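Fresh Produce Delivery: Frequently Asked Questions

Florard supplies fruit and vegetables to households, schools and small offices throughout the Prandero district. The answers on this page apply to all standing orders and to single orders placed through the Nwosu Street depot. Customers with a separate written contract should refer to the terms of that contract.

Who may place an order?

Any household or organization with a delivery address in the district may register. At the close of the last ordering year, 1,802 addresses were registered, of which 581 held a standing order. An account is opened once the registration form has been received and the address confirmed. There is no fee.

What does a standard box contain?

The contents change with the season. A standard box holds potatoes or another root vegetable, onions, leafy greens and at least three kinds of fruit. The large box adds one whole fruit, normally a melon or a pineapple. Customers may list up to two items that they do not wish to receive, and these will be replaced with produce of similar value.

How can I tell whether a pineapple is ready to eat?

Color is a useful guide, although some fruit remains partly green when ripe. A ripe pineapple has a sweet smell at the base and gives slightly when pressed. A sour or fermented smell indicates that the fruit is past its best. Pineapples do not become noticeably sweeter after harvest, so there is little benefit in keeping one for a long period before cutting it.
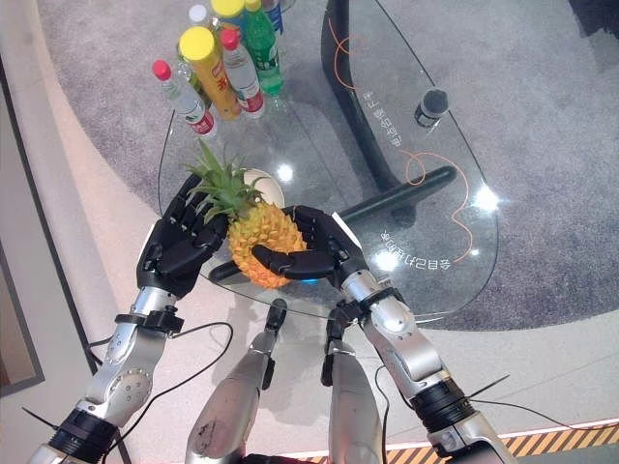

How should produce be stored after delivery?

Leafy greens, carrots and berries should be placed in the refrigerator promptly. Potatoes and onions keep best in a cool, dark place, and should be stored apart from one another. Tomatoes and bananas may be left at room temperature. A whole pineapple may be kept on the counter for a day or two, or in the refrigerator for several days. Once cut, it should be covered, refrigerated and eaten within four days.

May I plant the crown of a pineapple?

Yes. Twist or cut the crown from the fruit, remove any remaining flesh and the lowest leaves, and allow the base to dry for several days before planting it in a pot of well-drained soil. Fruit may take two years or more to appear, and the plant must be protected from frost. 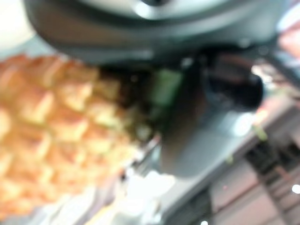

The rind of a pineapple, with its diamond-shaped segments.

When are deliveries made?

Deliveries begin at 7:30 in the morning and end at 1 in the afternoon. Customers are assigned a delivery window at registration. Boxes will be left at the door unless the customer has asked for them to be handed over in person.

How do I change or pause my order?

Changes must reach the depot by noon on the day before delivery. Orders may be paused for up to eight weeks in a year. Accounts paused beyond that period will be closed and must be registered again. New seasonal price lists take effect in September.

What if an item arrives damaged?

Please report the matter within 20 hours of delivery, giving the box number and the name of the item. Credit will be applied to the next invoice. Questions concerning invoices should be addressed to Kelechi Chukwu, Customer Accounts, at the Nwosu Street depot, extension 911.

Comments (3)

visham_road_mum
Does the two item limit apply to the large box as well? We have three things nobody in the house will touch.

Florard Customer Accounts
The limit is two items for both box sizes. Thank you for your question.

T. in Prandero
Planted a crown from one of the spring boxes and it has new leaves in the middle now. I let mine dry for a week first.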